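Hand-held grippers, week one

I've signed up for a little side project called Coralley, and I promised I'd write down how it goes before I forget the dull bits. The idea is simple enough. A learning system needs loads of examples of ordinary jobs being done by hand, so you pick up a gripper with a camera on it and you do the jobs. My target is 200 recordings, which sounded like nothing when I said yes!

I set up on the big desk in the study, put the kettle on and got going. The first 15 took me the whole morning (two of them were mostly me reading the instructions again). 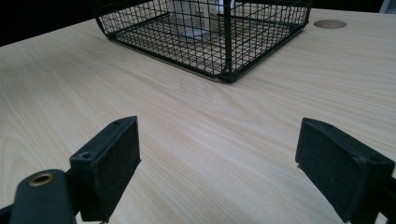

My biggest trouble so far is starting position. The notes ask you to begin each go with the fingers open and empty, well back from whatever you're after, and I kept creeping in too close without noticing. A decent start has plenty of bare table between you and the target, with the black mesh basket sitting up at the top of the view and the gripper still holding nothing. I was dreadful at this for an hour or so, and then I stuck a bit of tape on the floor for my feet and it got much better.

The other thing is speed. I fidget – I always have – and when I played a few recordings back, my hand was darting about like a pigeon. I've started humming something slow under my breath, which works nicely until the tune gets stuck in my head for the rest of the day.
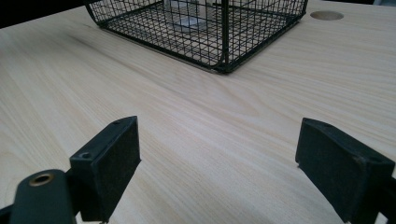 Variety is what I'm chewing over now. Do I move everything a little each time, or do a batch one way and then change it all? I asked on the Coralley message board and got both answers, of course. The round hole in the desk is handy as a marker, as it stays put when I shift the basket, so I can tell at a glance which layouts I've used already. I think I'll do small moves for the next 36 and see if I go mad.

Tomorrow I want to try it with the curtains closed and the lamp on, and I still need to find a longer charging lead.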